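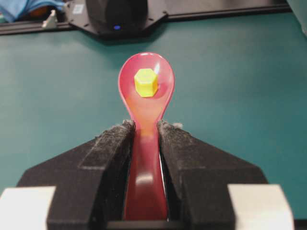 Accueil | Projets | Rapports | Partenaires | Contact

Projet Prikum : rapport d'avancement au fonds Grodwood
Janvier
Par Elikem Akpalu

Madame Bellis,

Je vous présente l'état du projet au milieu de la deuxième période. Comme vous le savez, Prikum prépare des mallettes d'exercices à la cuillère pour les ateliers de motricité. Une personne prend une petite pièce, la porte sans la laisser tomber et la dépose dans un bol.

Le choix du matériel est presque terminé. Nous gardons la cuillère rouge, assez brillante, avec un manche étroit. Les petites pièces restent jaunes, car Mme Beddoe a demandé une couleur qui se distingue bien dans le creux de la cuillère. Pour la surface de travail, nous avons retenu le bleu-vert mat. Le bol blanc s'y détache très bien, et la petite coupelle ovale mouchetée aussi.

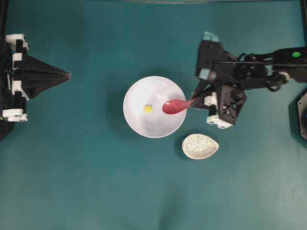
Le bol est peu profond et son bord est arrondi, ce qui convient aux débutants. Pour la coupelle, Elin Kneath propose de la placer toujours devant le bol, du côté de la personne. Je suis d'accord avec elle, mais la consigne n'est pas encore écrite dans le livret.

À ce jour, 13 mallettes sont complètes et 11 ont été remises à l'atelier Moldovan. Les ateliers ont rempli 102 fiches d'observation. La remarque la plus fréquente concerne les pièces, que plusieurs participants trouvent trop petites. Nous cherchons un deuxième format chez notre fournisseur Ustuvska.

Il reste 515 euros sur la ligne « petit matériel ». Je demande votre accord pour utiliser cette somme pour des cuillères de remplacement et pour l'impression du livret. M. Maddocks a vérifié les factures, elles sont jointes à l'envoi.

Le prochain rapport vous parviendra en avril, avec le livret corrigé.

Documents récents
- Prikum : liste du matériel, version révisée
- Compte rendu de la visite à l'atelier Moldovan
- Modèle de fiche d'observation
- Grodwood : calendrier des versements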